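Vallia Opens Spring Blanket Drive and Free Mending Workshops in Pledurport

PLEDURPORT, 18 Oct 2024 – Vallia, the neighborhood textile exchange on Brundent Street, is bringing back its blanket drive this winter, and this time it comes with something we have wanted to do for years: free mending workshops, open to anybody who can thread a needle (or would like to learn!).

Last season's drive passed on 2352 blankets, throws and baby wraps to families across the county. With the new sorting room open and the Mbwambo Family Fund covering our laundry bills through April, we're aiming for 3745.

"People bring us the blanket their kids slept under, and they want it to go on being somebody's favorite," said Tormod Solheim, director of Vallia. "I love that part of the job. A snag or a worn edge shouldn't be the end of it."

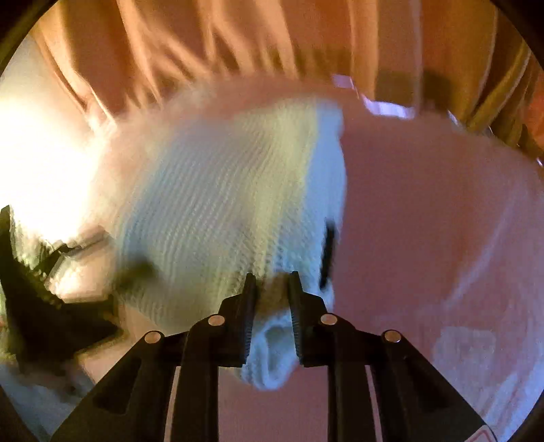 What to Bring

Fleece, knits, quilts and cotton throws are all welcome, in any size and any color. Crib blankets are the ones we run out of first. Please wash everything before you drop it off, and skip the fabric softener. We can't take pillows, electric blankets or foam.

Small holes are fine. Pin a scrap of paper next to the damage so our menders can find it, especially on white waffle knit, where a pulled thread hides in the texture until it's stretched.
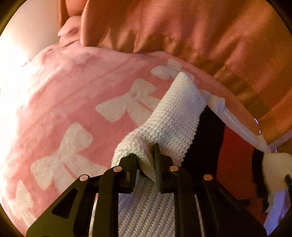

The workshops run in 4 parts, beginning with simple hand stitches and moving on to knit repair, blanket binding and patching fleece. Each part stands alone, so come to one or come to all of them. There are 100 places in total, and needles, thread and coffee are on us. Children are very welcome with an adult, and last year's youngest mender was six and extremely fast.

Sign up at the front desk or by phone. Drop-off bins are outside the Brundent Street door and in the lobby of the Pledurport library.

About Vallia

Vallia collects, repairs and shares household textiles in Pledurport and the surrounding towns. All items are given out free of charge.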